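Print this page | E-mail this page

FOR IMMEDIATE RELEASE
25 December 2023

Kullska Adds Two Domed Countertop Boxes to Its Kitchen Storage Range

FIKSTEAD – Kullska, the housewares maker based in Fikstead, today introduced the Zamora and the Dendum, a pair of domed storage boxes for the kitchen counter. Both go on sale in the company's own shop and online store this week.

The two boxes share one idea, which came out of a customer survey Kullska ran in October. The company asked its mailing list where they keep bread, rolls and the half-eaten packet of crackers, and 231 people wrote back. A good many of them said the same thing: they had a box with a flat lid, things got piled on top of it, and after a while they stopped opening it. So the design team went for a curved lid that nothing will stack on!

"I read every one of those replies, some of them twice," said Vivek Vishwakarma, head of product at Kullska. "People sent us drawings. One family sent a drawing of the box they have now with a big cross through it. We had a wonderful time with this project and I think it shows in the way the lids came out."

The Zamora is the more colorful of the two, and the one staff at the Fikstead shop have been asking to take home.
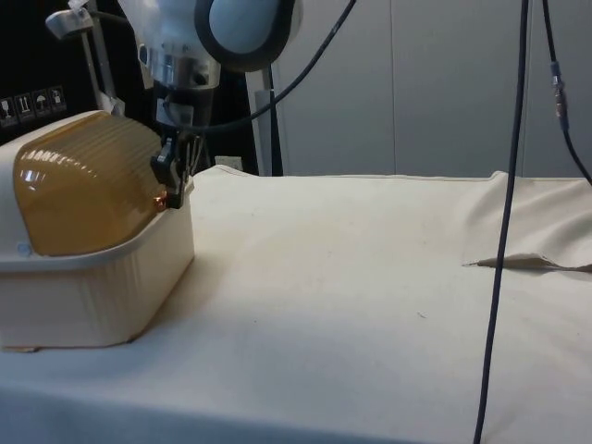
The Zamora, with its ridged amber lid and cream-white tub.

Its lid is see-through enough to let the light in, and the raised ridges carry on the ribbed look of the tub. Kullska tried several shades before settling on the final one. The early samples were paler, and Vishwakarma says the team kept coming back to the deeper color because it looked so cheerful next to plain white dishes.

The Dendum is for people who like a quieter kitchen. It has the same upright ribbing on the base, this time under a smooth, shiny white lid with gray trim and a small copper-colored detail at the top. It is meant to stay out on the counter all day, next to the kettle and the toaster, and the team spent a long time on how it would look from across the room.
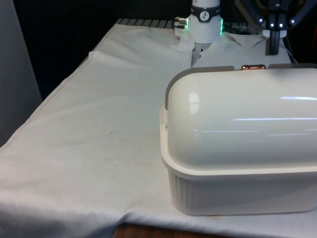
Kullska will make 500 of the Zamora and 200 of the Dendum in the first run, with more to follow in the new year if customers take to them. The company has kept the first run small so that it can listen to the people who buy early and make changes where they ask for them. A reply card comes with each box, and the postage is paid.

"Please do send the card back," Vishwakarma said. "Tell us what you keep in it, even if it isn't bread. In the survey we heard about onions, tea bags, dog biscuits and one very large collection of cookie cutters, and I'd love to hear more of that."

Shoppers can see both boxes at the Kullska shop in Fikstead, where they are set out on the long table by the front window along with the rest of the kitchen range. Staff will be glad to take the lids off and talk about sizes.

About Kullska
Kullska designs storage and tableware for everyday kitchens. The company has its office, its shop and its sample room in Fikstead.

Press contact
Vivek Vishwakarma, Head of Product, Kullska, Fikstead
Product samples are available to reviewers on request.

Print this page | E-mail this page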